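About Cedus

Cedus is a Canadian company that helps people move, back up and recover what they keep on their phones. Our services cover text messages, photographs, voice notes, call records, calendars and application settings. We work with private individuals, small businesses and public bodies, and we have one office, at Collet, where all of our staff are based. 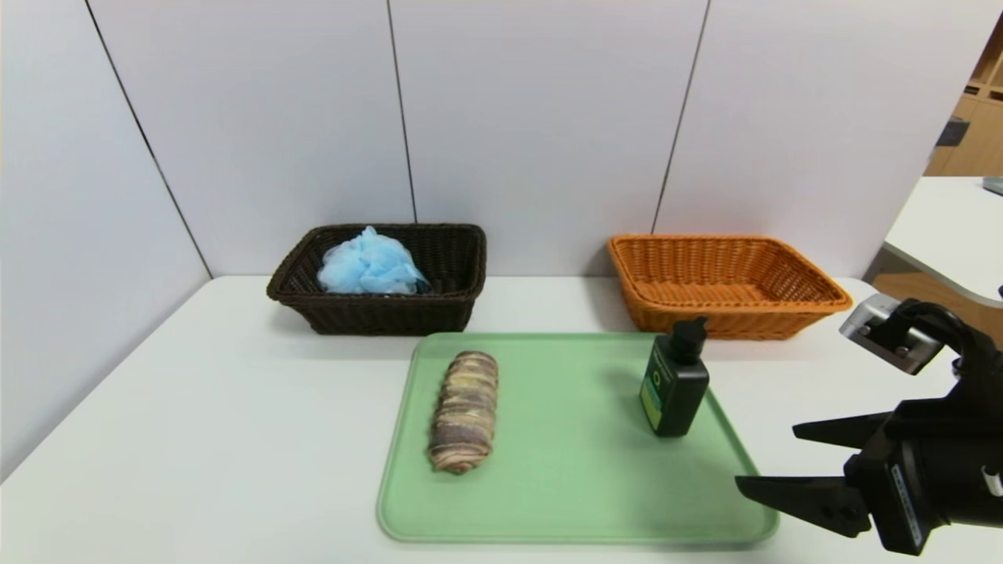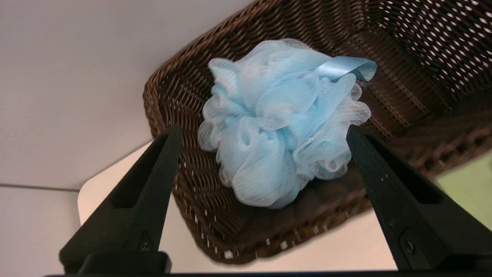 The company began as a repair counter on the ground floor of a shared building in Collet. Customers brought in telephones with broken screens and worn batteries, and in most cases the repair itself was routine. What customers asked at the counter was whether their messages would still be there afterward. The founders found that they were spending more of each day answering that question than replacing parts, and within two years the repair business had been sold and the present company formed.

What we do

Our main product is Skaston, a transfer program for desktop computers. Skaston reads the contents of one phone, shows the owner what has been found, and writes the selected items to another phone or to a folder on the computer. It works between phones of different makes and between older and newer versions of the same operating system. The owner chooses what is to be moved. Nothing is selected by default, and nothing is deleted from the first phone at any stage.

Skaston is offered in two editions. The home edition is licensed to one household and may be installed on any computer in that household. The office edition is licensed by the number of phones in service and includes a written log of each transfer, which many of our business customers are required to keep under their own policies. Both editions receive the same updates on the same day.

We also provide a bench service for phones that cannot be connected in the ordinary way. This includes phones that no longer start, phones with failed charging ports and phones that have been reset in error. Bench work is done by our own technicians on our own premises and is not sent out to other firms. Customers receive a written estimate before any work begins, and a phone will be returned unopened if the estimate is declined. The assessment fee is $50, which is credited toward the final bill when the work goes ahead.

There are limits to what the bench service can recover. Content that was protected by a passcode the owner no longer has will usually remain out of reach, and we do not attempt to get around a passcode on behalf of anyone other than the verified owner of the phone. Where we believe that recovery is unlikely, the estimate will say so plainly.

How we handle customer information

A phone holds a great deal of private material, and our procedures are built around that fact. Skaston carries out each transfer on the customer's own computer. The contents of the phones are not sent to Cedus, and the program can be used without an internet connection once the licence has been activated.

In the case of bench work, a copy of the recovered material is held on an encrypted drive until the customer has confirmed that the delivery is complete. The copy is then erased. If we receive no confirmation, the copy is erased after 20 days. Customers who need a longer period, for instance during travel, may request one in writing – the extension is free of charge.

Technicians do not open messages or photographs to check that a recovery has worked. They compare file sizes and file counts, and where a visual check cannot be avoided the customer is asked for permission first. Every member of staff with access to the bench area signs an undertaking to this effect on joining the company and again each January.

We do not sell customer information, and we do not accept advertising in our software or on this website.

Our work with schools and libraries

Many of the people who write to us have lost messages or photographs that could have been kept safe with a simple routine. For that reason we offer free instruction in basic phone backup through public libraries and adult education centres. The program is called Fellness. Each session lasts one evening and covers how to find out what a phone is already saving, how to make a second copy, and how to test that the copy can be read.

Fellness sessions are given without reference to our own products. Participants are taught to use the tools already built into their phones, and the printed handbook makes no mention of Skaston. Libraries and schools may reproduce the handbook for their own patrons at no cost, provided that it is copied in full. To date, 2297 people have completed a session.

Centres that wish to host an evening should have a room with tables, access to power outlets and a wireless connection that guests may use. We supply the instructor, the handbooks and the charging cables. Requests for the autumn term should reach us by the end of June, and requests for the winter term by the end of October.

Supported phones

Skaston has been tested with 872 models of phone. The full list is kept on the Supported Models page and is revised whenever a new model passes testing. A model that does not appear on the list may still work, although we cannot promise it, and customers are encouraged to use the trial version before buying a licence. The trial version displays everything that can be read from the phone but will not write it to another.

We keep older models on the list for as long as we are able to test them. Some of our customers have used the same phone for many years and have no wish to replace it before they must. Our test shelf includes a number of phones whose makers no longer support them, and we are always glad to hear from people who have a working older model they would be willing to donate, with its charger if possible.

Our staff

Cedus employs developers, bench technicians and a customer service team. Customer service is staffed in English and French by people employed directly by the company, and most of them have spent time at the bench before moving to the telephone. We do not use scripts. A customer who writes to us a second time about the same matter will be answered by the same person wherever this can be arranged.

New technicians complete a training period under supervision before they handle a customer's phone alone. They practise on donated units and are assessed on their record keeping as well as their repair skills. We accept applications from recent graduates and from people changing careers, and openings are posted on the Employment page.

Refunds and complaints

A licence for either edition of Skaston may be refunded within 50 days of purchase if the program does not perform the transfer for which it was bought. The customer service team may ask for the model names of both phones so that the fault can be looked into, but the refund does not depend on our finding a cause. Bench charges are not refundable once recovered material has been delivered and confirmed.

Complaints should be made in writing, by letter or through the form on the Contact page. A complaint is read by a manager who had no part in the original work. If the customer is not satisfied with the reply, the matter may be referred to an outside mediator, whose fee is paid by Cedus.

Visiting and contacting us

The Collet office is open to visitors by appointment. Phones may be left at the front desk between 9 a.m. and 4 p.m., and a receipt is issued for each one. Customers sending a phone by post should remove the SIM card, enclose a completed intake form and use a padded box. Please do not write the passcode on the outside of the parcel.

Telephone lines are open during office hours, and written enquiries are answered in the order in which they are received.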